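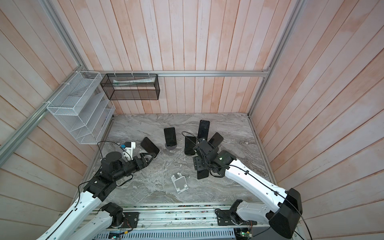 3.2 Method

Both arms were run from policies trained on teleoperated episodes. Yae Tanabe and I recorded 40 episodes in May, all with black phones, and kept 30 of them for training. The other ten were set aside for checking the gripper angle on approach.

One trial meant picking up a phone and placing it in a stand. We compared 2 policies, one with the camera on the forearm and one without.

3.3 Result

The forearm camera helped most when phones stood close together. Without it the gripper often closed too early. The floor pattern made little difference to either policy. Full logs are in the Castbridge folder.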